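Mottram site: staff and management liaison meeting

Minutes of the November meeting, held in the upstairs training room at 2 pm

Present: site management (two), day shift representatives (three), late shift representative, maintenance, health and safety, Jikenus project lead, minute taker
Apologies: Trendo account contact, night stores

1. Minutes of the last meeting

Agreed as a correct record, with one change. Under item 5 the words "kitting bench" should read "packing bench".

2. Matters arising

The lockers by the goods-in door have been repaired. The extractor over bench 4 is still noisy. Maintenance has the part on order and will fit it outside shift hours.

The late shift asked again for the rota to go up earlier. Management agreed to post it two weeks ahead, starting with the December rota.

3. Robot cell: progress report

The Jikenus project lead reported on the block handling cell. The cell is being set up to pick plastic and coated blocks from the table and present them for the next operation, which is at present done by hand at benches 1 to 3. Work in the past month has been on picking up single blocks that are lying at different angles.

The current target is 390 picks per shift without a stop. The best shift so far reached that figure once. Most stops were for a block picked up too close to one end, and the operator has had to open the guard, move the block and restart. The day shift said the restart takes too long because the screen asks for the same confirmation twice. Project lead to look at this with the supplier, Wodberg.

The day shift asked whether the cell would be given mixed colours. The project lead said yes, red and green blocks are both on the table in the present trials, and colour makes no difference to the grip settings. Shape does.

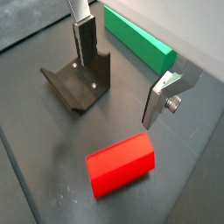 4. Changes to bench work

Management set out what is planned for benches 1 to 3 once the cell is signed off. Loading by hand will stop at bench 1 first. Benches 2 and 3 will carry on as now until the Trendo order is finished, a total of 645 boxed sets.

The representatives asked for a plain answer on jobs. Management stated that no post will be removed as a result of the cell, and that this will be confirmed in writing to everyone on both shifts. The three people now on bench 1 will be offered cell operator training or a move to inspection. Anyone who wants neither should speak to their supervisor before the end of the month.

The day shift said that some people on bench 1 like the work as it is, and like working next to each other. A cell operator works alone for much of the shift. Management accepted the point and will look at placing the operator's desk on the bench side of the guard -- the cable run may need moving.

The late shift asked about pay. The operator role is on the same grade as inspection. There was disagreement over whether this is right, given that the operator will be expected to clear faults. Not settled. To come back to the next meeting with the job description attached.

5. Training

Two day shift staff have finished the first part of the operator course. Both said the classroom part was too long and that they learned more at the cell with the guard open and the power locked off. The second part will be held at the cell.

The late shift has had no places so far. The project lead apologised and will hold the next two places for them, with the session starting at 3 pm so that it falls within paid hours.

It was asked that the course notes be rewritten. Several pages still refer to the demonstration unit at the Wodberg works and do not match what is on the Mottram table. The section on grip will be done first. Operators need to know what a sound hold looks like before they are asked to judge a bad one. 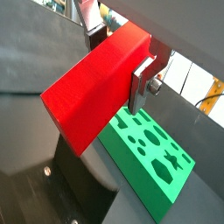

Red block held between the gripper fingers, green block with cutouts below.

The maintenance representative asked who will look after the fingers and pads. For the first year this stays with Wodberg under the contract. Maintenance would like one of its own people trained anyway, as the call-out time is too long for a late shift fault. Agreed in principle, cost to be found.

6. Health and safety

No accidents at the cell. One near miss was reported: a member of staff reached over the guard for a dropped glove while the arm was paused. The arm did not move. All staff are reminded that paused is not the same as locked off. A sign will be fitted at the gate and the height of the side guard will be reviewed.

Noise readings at bench 1 with the cell running were within limits. The day shift asked for the readings to be repeated with the extractor on. Agreed.

Lifting: the full totes coming out of bench 3 can weigh too much when overfilled. Fill line to be repainted on all 50 totes.

7. Any other business

The canteen microwave is to be replaced.

Day shift asked if families could see the cell at the open afternoon. Management has no objection provided it is locked off and a trained operator is present.

8. Actions

Project lead: double confirmation on restart, raise with Wodberg
Project lead: late shift training places, course notes
Management: written statement on posts, to both shifts
Management: operator's desk position, with maintenance
Management: job description for the operator role
Health and safety: gate sign, side guard review, repeat noise readings
Stores: fill lines on totes

Next meeting: December, 2 pm, same room. The meeting closed at 3.20 pm.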